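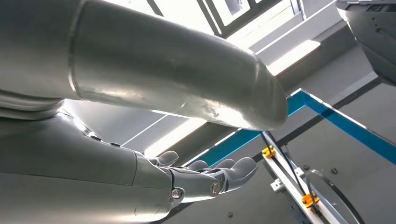
October notes, Amancay Lagos
Monday section

OK, so last time we got as far as why people join a messaging app at all, and today I want to talk about why they leave, or more to the point why they mostly don't. The short version is that your friends are on it. If you took the economics class you'll know this as a network effect, and if you didn't, just think about the last group chat you wanted to quit and stayed in anyway. Apps know this, and they spend a lot of effort on the outside of the product so you won't think too hard about the inside. It's the same trick as a smooth silver-gray shell on a robot's forearm, with one small dark screw to remind you that there are parts in there. When you do the reading, look for the screw – the one setting or menu that gives away how the thing is put together.

Our main case is Tela, which began as a plain texting app and then added public profiles. The handout has the timeline, so I won't repeat it all, but notice the order. Contacts came first, then the "people you may know" list, and only then the feed. By the time the feed showed up, the average user in our reading had 139 contacts. That's a lot of people to say goodbye to!

Compare Prundex, which did it backwards. They opened with a feed and no contacts to fill it, so new users were looking at posts from strangers. The chapter follows 238 sign-ups, and roughly 60 of them were still posting a month later. I used to think that was a terrible number (some of you told me it's pretty normal, and I've come around a bit).

Terms to know: network effect, switching cost, multi-homing. That last one just means using several apps at once, which I'd bet most of you do. Bhat's article argues that multi-homing makes switching costs smaller than they look. I half agree. You can keep two apps on your phone, sure, but your aunt is only going to learn one.

For next time, read the Ullora chapter up to the section on disappearing messages and write me 3 paragraphs on this: if messages vanish, what is left to keep a person on the app? Use your own habits as evidence if you like, just leave out your friends' names. Bring it on paper, please – my inbox is a mess.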